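Snack Table FAQ – Kirine House, Ollmont

Quick answers, updated August. Ask at the front desk if yours isn't here.

Who are the snacks for?
Anyone with a desk or a meeting here. Guests too. Help yourself.

Where are they?
Big white table on the second floor, plus the counter by the Antunes room. Each gets a tray.

What goes in the tray?
Small wrapped stuff only. Snack bars, hard candy, little packets. No loose nuts, no open bags, nothing that melts. Chocolate stops in summer, sorry.

When do you refill?
At 9 every morning. Once. If it's gone by lunch it's gone – next lot comes the day after.

Can I tip extra candy out on the table?
Rather you didn't. It rolls. If the tray is full, leave the rest in the bag and put it back in the cupboard.

Can I move the tray?
Yes, for a meeting. Put it back in the middle after, people look for it there.

How much do we get through?
Up to 1000 pieces a month, more when Cetham have their training weeks. We order boxes of 44 bars and one big mixed sack of candy.

I have an allergy. What's safe?
Read the wrapper. We buy whatever the supplier has, so it changes, and we can't promise anything is nut free. Packaging for the multipack items is kept in the cupboard so you can check teh ingredients.

Can I bring my own to share?
Sure, as long as each piece is wrapped. Home baking goes in the kitchen, on a plate, with a note saying what's in it.

What about wrappers?
Bin by the door. Not back in the tray please. Not on the chairs either.

Can I ask for a particular snack?
Yes. Write it on the list inside the cupboard door. We look at it before each order, most requests get in if there not too pricey.

Is there anything sugar free?
Usually a few mints. Ask at the desk if you can't find them.

Who wipes the table down?
Cleaners do it at night. Spills in the day are yours – cloths under the sink. 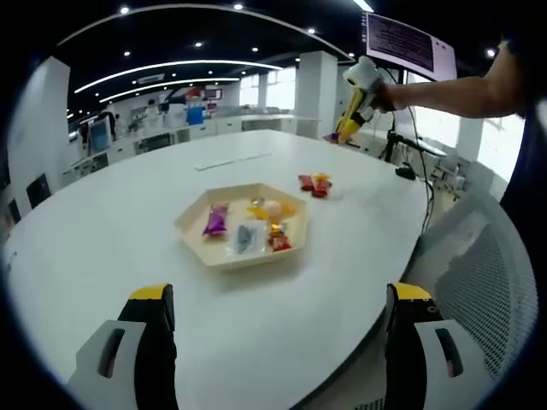
2 min read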